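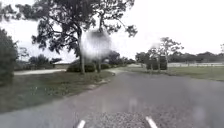
Ticket: front camera comparison, outdoor path unit
Opened by: Nantana Phetsri
Assigned to: Kristóf Mészáros
Status: open, waiting on parts

Summary
Soft round smudges in the front camera view. They stay at the same pixel position while the robot moves. One is right of center in the upper half and the other is fainter and farther right. There is also light haze over the lower right of the pavement. Robot is on the Iria camera with the Dareo controller.

Steps tried

1. Restarted the Dareo controller and reloaded the default camera profile. No change.

2. Fixed the exposure at 1/1000 s. Sky still clips to white. Smudges slightly darker, same place, same size.

3. Swapped the camera cable for the one from the bench unit. No change. Put the original back.

4. Removed the Iria camera and ran it on the bench against a white card, without the front cover. Image clean across the full sensor. This rules out sensor dust as far as I can tell. KM

5. Ran the Skekix camera in the same mount behind the same cover. Both smudges came back at matching positions, a little larger. The Skekix has the shorter focus distance, so that fits something on the cover window.

6. Wiped the outside of the window with a lens cloth. Fainter smudge reduced, main one unchanged. Likely on the inside face. The window is bonded and I don't want to pry it on this unit. KM

Effect on path following
Left curb edge is still picked up with both cameras. The Iria drops the edge for up to 4 frames when a smudge crosses tree trunks near the curb. The Skekix drops it more often but recovers at the same speed. Log level was set to 2 for all runs, 600 frames per run.

Note from NP, Wed 12 February
Please don't score the two cameras against each other until the cover is replaced. Runs from steps 2 and 5 should be tagged "window" and left out of the table.

Next
Replacement cover ordered from Zacharopoulos. Repeat step 5 with both cameras when it is fitted, same path, exposure fixed. Keep the old cover for inspection.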